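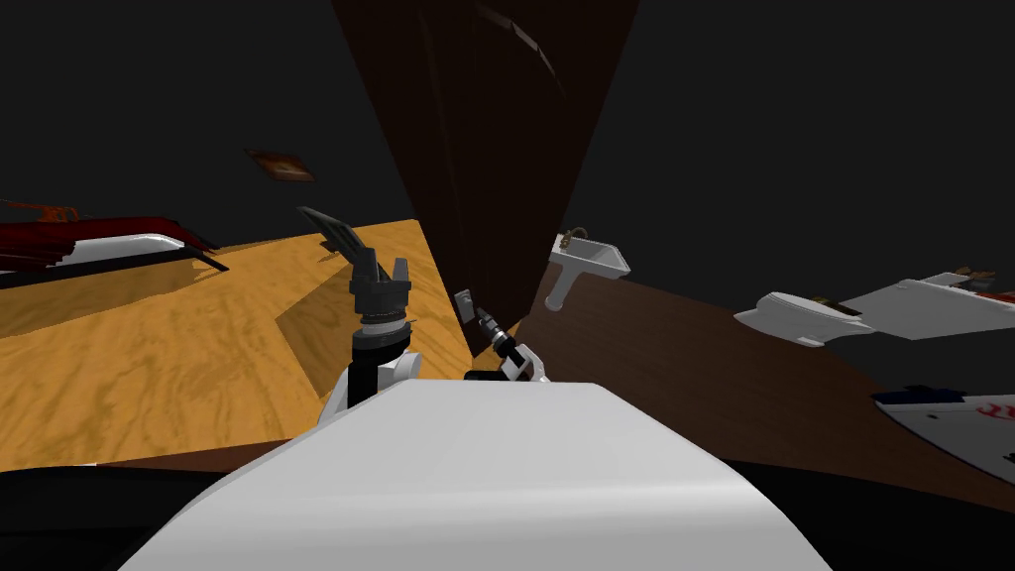 Left gripper pointing up, wood-grain table top off to the side.

28 December 2024

Print | E-mail | 11 shares

Back at the basketballs. I wanted to finish the pressure and bounce log before the winter break ended and I very nearly did, so I'm writing this up while the gauge numbers still mean something to me.

Quick reminder for anyone opening the notebook in the middle: the club's players keep telling us the Valtent balls play dead after a few weeks on the rack, and the Kouris balls don't. Vasilis Hoxha thinks it's all in their heads. Todor Obradović thinks it's the valves. I started out with Vasilis and have been sliding toward Todor all month.

What I did was pump every ball to the pressure stamped next to its valve, leave it overnight, read it, drop it from the mark on the wall, read the rebound off the tape, and then do it all over again. We're now at 802 drops in the log if you add Todor's batch to mine. My lower back would like it noted that I did most of the bending.

The Kouris balls are boring, which I mean as a compliment. They hold air, they come up to the same spot on the tape, and the new ones bounce like the old ones. The Valtents are all over the place. A few hold fine. Four of them lose enough overnight that I can feel it with my thumbs before the gauge goes in, and those are the same four that came up short on the tape. So the "dead ball" complaint looks real, but it belongs to four balls and not the whole brand. I've put a strip of blue tape over the logo on each one so they don't wander back to the gym. PLEASE leave the tape on!

Todor's valve idea: he put a dab of soapy water on each of the bad ones and got a slow stream of tiny bubbles on three. The other one gave nothing, even after we all stared at it for ages. He wants to cut it open. I said wait until February, when the new order comes and we can spare a ball.

One mess I have to own up to. The first page of readings was done with the old gauge, and the old gauge reads high. I didn't catch it until I checked it against Vasilis's and they disagreed on the same ball, same minute. I've crossed that page out in pencil and left it in. Don't use it. The drops on that page aren't part of the total either, so nobody has to redo the sums.

Also, the needle thing. Vasilis had been pushing the needle in dry, and I'm pretty sure that's how at least one valve got chewed up. There's a little bottle of glycerin in the drawer now. One drop on the needle, go in straight, no wiggling. He took this well, considering he'd been telling me for a week that the balls were fine.

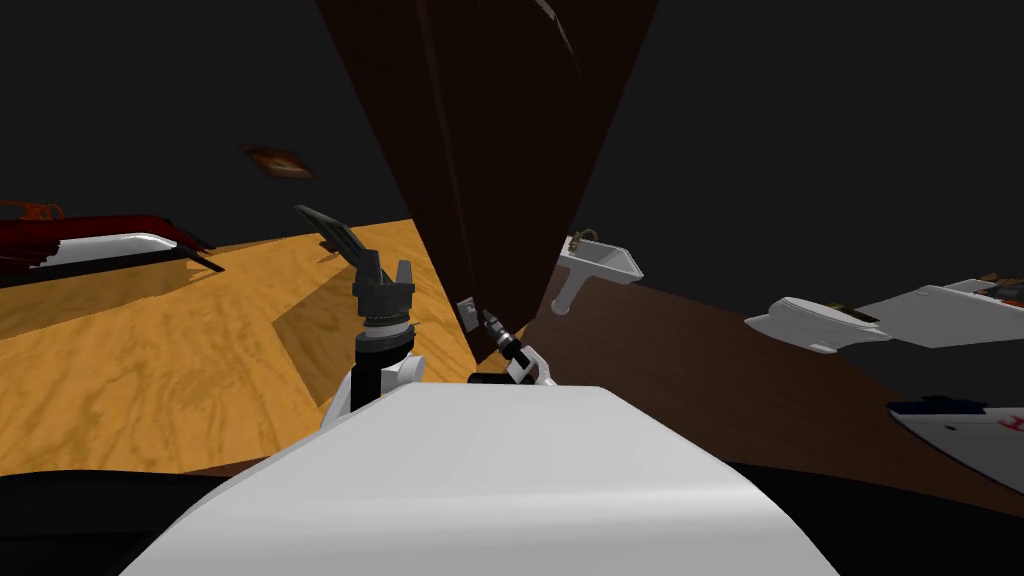
How long should a ball sit after pumping before you do the bounce test?

Leave it overnight if you can. A freshly pumped ball has warm air in it from the pump, and the reading drifts down a bit as it settles, so a test done right away flatters the ball.

Cold matters more than I'd figured. I left a Kouris in the trunk of my car by accident, brought it in, and it bounced like a bag of flour. After an afternoon indoors it was right back where it should be, with no air added. That made me wonder about the away games where our people swear the home team has soft balls. Maybe the storage closet is just freezing. Somebody with more patience than me could bring a thermometer along and find out.

The Fido spreadsheet is up to date except for Todor's last batch, which is still on paper in his handwriting. I can read his sevens now but not his ones. If you enter them, ask him first. I also changed the column headings so it's ball number, pressure in, pressure after, rebound, notes. The old "feel" column is gone. I know some of you liked it – I liked it too – but we had one ball marked "lively" and "sad" on the same evening by different people, and I don't know what to do with that.

I tried the Dellusik mat under the drops for a little while as well, to see if it would save the floor. It eats the bounce, and worse, it eats it unevenly depending on whether you hit the middle or near a seam. Back to the bare boards. The mat is rolled up behind the door, and it's great for kneeling on while you read the tape, so it's earning its keep.

Next up, in no special order:

Get Todor's paper readings typed in.
Swap valves on the three bubblers and run them again.
Hand a few balls to the players with the logos covered and ask which they'd pick. Vasilis is sure they'll pick by grip and never notice the bounce. He may be right on that one. The Kouris cover is tackier when it's new and people do love a tacky ball.
Order needles. We're down to the bent one.

If the budget stretches I'd like to keep going to 200 more drops on the repaired balls only, with the same person dropping every time. I've noticed that Todor gives the ball a tiny push when he lets go. He says he doesn't. I've got the rebound numbers and they say he does, though I haven't shown him yet.

Gauge is back in the top drawer, glycerin next to it, taped balls on the bottom shelf.

4 comments | Print | E-mail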